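Stulance metal parts tray and Lenberg bench paper: review

By Liviu Ghiță

I bought the tray and the paper together in October to replace a baking sheet and a pile of old newspaper.
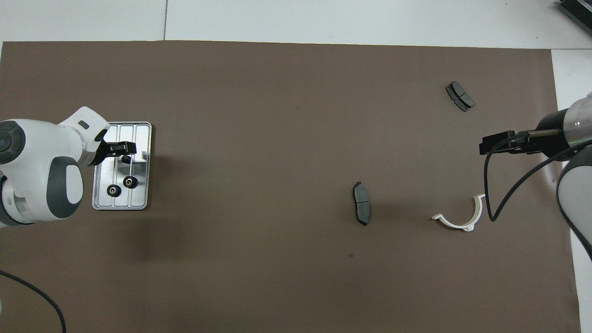
The Stulance tray cost $42. It is rectangular, with rounded corners, a raised rim and three long grooves pressed into the base. The grooves stiffen the sheet and give small hardware somewhere to settle. Gears sit flat across them without rocking, including larger ones with metal hubs. Round stock under the width of a groove stays put when the tray is slid along the bench. Balls and short pins still travel the full length of a groove if the bench is out of level.

The rim is high enough to hold a shallow pool of solvent. I left 80 mL of degreaser in mine overnight and found no seepage. The edge is rolled but not fully closed, so wipe it dry after washing.

Lenberg's brown paper is sold in rolls of 14 m. It lies flat after an hour under weight and takes dirty brake pads well. Pad dust shows clearly on it and folds away with the sheet. Oil comes through in one layer if left, so double it for gearbox work. Grit will tear it when a heavy part is dragged.

I also tried the Plustalholm tray at $60. It has a magnetic base, which suits fasteners and is a nuisance with anything that sheds filings. For mixed work I prefer the Stulance.

Tray: recommended. Paper: recommended for dry jobs.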